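The Gray One

The planner was old when I got it. It had belonged to four people before me, and each of them had left comments in the code. The first one wrote in full sentences. The second wrote only question marks. The third wrote "do not touch," and the fourth had touched it.

I came to Folness in May, by the train which stops in Kandville for a long time without any reason. The company was called Fluleson. It had two floors in a building that used to sell carpets, and on warm afternoons one could still smell the carpets. I was given a desk near the radiator, a key to the lab and a list of things that the software should do better.

On the list, the grasp selection was number one. The name of our grasp selection module was Awwad. Why it had this name, I did not find out in the first month, and later I was ashamed to ask.

Awwad looked at a picture and gave back a list of possible grasps, each with a score between zero and one. The arm then took the grasp with the best score. It was a simple agreement between two programs, and for boxes and cups it was a good one. For fruit it was a bad one. The fruit we had in the lab was a small collection in a drawer, and every evening somebody put it back in the drawer with great care, as if it could spoil.

My chief was a quiet woman with a thick winter coat, which she wore also in summer because of the air conditioning. On my second day she sat down beside me and opened the log of the previous week.

"Read me this line," she said.

I read it. The score was 0.97. The grasp was in the middle of nothing, thirty centimeters above the table.

"It is very sure," I said.

"It is always very sure," she said. "This is what I want you to repair."

I thought then that it was a problem of numbers. I was trained in numbers. I believed that if a program is too sure, one collects cases where it was wrong, one draws a curve, and one bends the scores until they tell the truth. So I collected. I ran the arm from morning until the cleaning people came, and I saved each attempt with the image from the head camera, the image from the wrist camera, the score and the result. After two weeks I had 1186 attempts. I knew the sound of the fingers closing so well that I heard it at night in my room, in the pipes.

I drew the curve and bent the scores. In the middle of the range it became very good. When Awwad now said 0.6, it succeeded six times in ten, and I was proud like a child. But at the top of the range there was still a small group which did not bend. These were attempts with a very high score and no success at all, and they did not look like the others.

I opened them one after another. There were 30.

In every one of them the head camera had a clear image. There was the table, there were the objects, there was the arm already low and near. A person would have known at once what to do. And in every one of them the wrist camera had given a gray image with nothing in it. The planner took both images, and where they did not agree, it trusted the wrist, since the wrist is closer. I found this rule in the code. It was written by the first person, the one with the full sentences.

"The camera which is nearer to the object shall be believed," he or she had written. "It sees the details."

I sat a long time before this comment. It was a reasonable thing to write. I would have written it too.

What happened inside Awwad with a gray image was more strange. The network had never learned what it means to see nothing. In its training each image had an object, and each object had a good grasp, therefore it had learned that a good grasp always exists. If one gave it gray, it searched in the gray. It found a paler place or a line that was maybe a line, and it said 0.97. I made a test with images which I had painted myself, gray on gray, with a soft brush. It found grasps in all of them. In one of my paintings it found 464.

I showed this one to my chief. She laughed, and then she stopped laughing and pulled the coat closer.

"My grandmother was like this," she said. "In the last years. She did not see well, and she told us everything that she saw in the garden."

"What did you do?"

"We said yes, grandmother. But we did not let her cross the street."

That evening I stayed alone. The others had a birthday in the restaurant by the canal, and I was invited, but I said I would come after. I wanted to write a second head for the network, a small one with a single output. The output would answer only one question: is there anything in this image on which I can base an answer? If not, the planner should put the wrist image aside, use the head camera alone, and move with half the speed. And if the head camera was also bad, it should stop and wait.

It was not a big piece of work. The difficult part was the word. In the code I had to name the output, and I tried several names. "Confidence" was already taken and had a bad reputation. "Visibility" was wrong, for the camera was working and the image was a correct image. Finally I wrote "can_say" and went to make tea.

When I came back the training had finished. I did the usual things. I took the fruit out of the drawer and I set the limits on the force. Then I started the planner and put my hand near the red button, as we all do, even those who say they do not.

The arm woke up and went to the left side of the table. On my screen the two windows were open, one for each camera, and under them the log was growing line by line. Awwad proposed the grapes. Grapes are the worst. They are many things and one thing, and the planner changes its opinion about this from one moment to the next. The arm went down to the bunch, and then it became slow.

I did not understand at first. I thought the controller had a fault, and I looked for the red message. There was no red message. There was a line in normal white letters, the same as all the others.

can_say: 0.04

And under it: using head view.

I have worked since then on many systems, and some of them did much more difficult things, and people came in suits to see them. I do not remember their log lines. This one I could write down for you with the spaces.

I pressed the key which saves everything and I stepped away from the table, I do not know why. It seemed to me polite. The air conditioning switched off by itself at 9 p.m., and after this the lab was so quiet that I could hear the small fan in the controller. The arm was still moving, but so slowly that I had to look at the numbers to be certain.

My telephone lit up on the desk. It was a message from the restaurant: they had ordered for me, it was getting cold. I wrote that I needed 5 minutes. I needed more, but in our profession everybody writes this and everybody knows.

In the morning my chief came to my desk before she went to her own. I had put the two images on the screen for her, the head above and the wrist below. She bent forward with her hands in the pockets of the coat.

"What did the old version say for this one?" she asked.

I had made that test also, at night, after the cold dinner. I told her.

"0.97," she said after me. "Of course."

She looked at the lower image for a long time, longer than I expected. I believe that she was doing what I had done, what the network had done, what probably anyone does. She was searching. There was a pinkish streak in the left half, very weak, and on the other side something paler that went down to the right. She lifted one finger toward the glass and took it back.

"I nearly told you what it is," she said.

Then she went to the kitchen, and I heard that she told the others to come and look, but not what they should look at. One after another they stood behind my chair with their cups. The first said it was the wall. The second said the table, and was quite angry with the first. The third, who was an intern and had been with us for one week only, held the cup in both hands and said that he did not know.

My chief wrote something on a small piece of paper and put it in her coat. At the end of the summer, when they made him a contract, I thought of this paper, but I did not ask about it either.

In the file I left a comment for the person who will have the planner after me. I wrote it in full sentences. I deleted the sentence about the nearer camera and then I put it back, with its author's spelling, and added mine below it – the two together are easier to understand. The two images I saved in the same folder, under the name of the test.
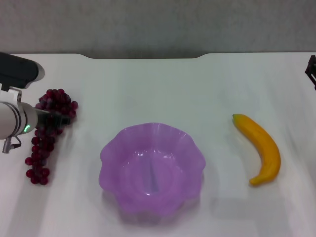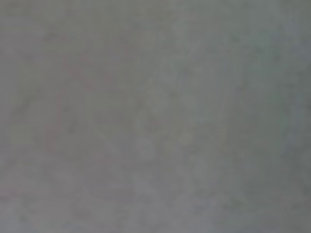 First the head view, then the wrist view.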